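Planning Around the Arm Itself: Notes on Self-Occlusion in the Overhead View

This post continues the series on the Nirnunon planning stack. Earlier entries dealt with the controller and with the recording tools. The present one concerns a narrower matter, the way in which the overhead view is turned into a map that the planner can use, and what is done with the parts of the table that the arm covers.

The difficulty is simple to state. A camera mounted directly above a table gives a good account of where things are until the arm moves under it. From then on the largest object in view is the arm, and whatever lies behind its links is hidden or half hidden. In the first version of our perception module, called Bavo, every pixel that did not belong to the table was treated as an obstacle. The planner then refused to move, as the arm appeared to be in collision with itself at all times.

The usual remedy is to mask the arm out. The joint angles are known, the shape of each link is known, and the two together give an outline that can be removed from the image before anything else is done. Bavo adopted this method in October. It solved the immediate problem and introduced a second one, to which the remainder of this post is devoted.

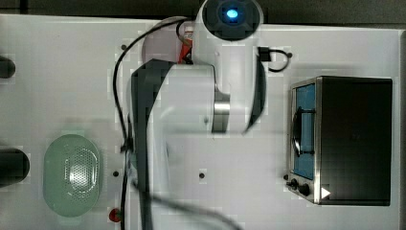
Arvo Kemppainen
Software Lead, Motion Planning

When the arm is masked out, the region behind it must be given some value. The early code marked it as free space. The kitchen layout shows why that was a poor choice. The colander on the left and the toaster oven on the right are in plain view and easily mapped, but the round disc near the top of the table is mostly hidden by the arm, and only part of the red object beside it can be made out. A planner told that this area is free will route the elbow through it without hesitation.

The opposite choice, marking everything behind the arm as occupied, is safe and of little use. The arm spends much of its time over the middle of the table, and the planner soon finds itself surrounded by walls that it has itself created.

The current version keeps three states for each cell of the map: free, occupied and unknown. A cell that passes behind the arm keeps its last observed state, together with the time of that observation. After 64 planning cycles without a fresh view, the state lapses to unknown. The planner may enter an unknown cell, but at reduced speed and at a cost that makes it prefer nearly any other path. The value of 64 was reached by trial. Shorter periods caused the arm to slow down too often, and longer ones allowed the map to hold on to objects that had since been moved.

Cables deserve a separate remark. The link models supplied to Bavo describe rigid parts only. The black cable that loops out on the left side of the arm is in none of them, and so it survives the mask and arrives in the map as a thin, curved obstacle. For some weeks the planner took great care to avoid it, with the result that the arm made wide detours around its own wiring. The present solution is to widen the mask near known cable anchors and to discard any thin shape which touches the arm outline at both ends. I do not regard this as satisfactory. A cable that runs out of view, as this one does, touches the outline at one end only and must be handled by a special case. Melnychuk, our simulation package, now includes a basic cable model, and I expect the special case to be retired once that model can be run at full rate.

Timing is the other open item. A moving link is slightly blurred in the image, and the outline computed from the joint angles does not always agree with the outline that the camera recorded. The mask is therefore grown in the direction of travel, in proportion to joint speed. This requires the camera and joint clocks to agree closely. They are now compared at startup, and the session is refused if they differ by more than 2 milliseconds.

The changes were tested on 1000 recorded planning requests, replayed through Plorko, our log viewer and replay tool. Of these, 55 produced a path that entered an unknown cell, and each was reviewed by hand. The majority were acceptable. The remainder shared a common fault in the cost function near the table edge, where unknown cells were counted once instead of twice. A correction has been merged.

Readers who maintain their own branch should note that the map format has changed and that older logs must be converted before replay. The conversion script is in the Plorko tools folder, and it does not alter the original files. The next entry will cover glossy surfaces and the false edges that they produce in the overhead view.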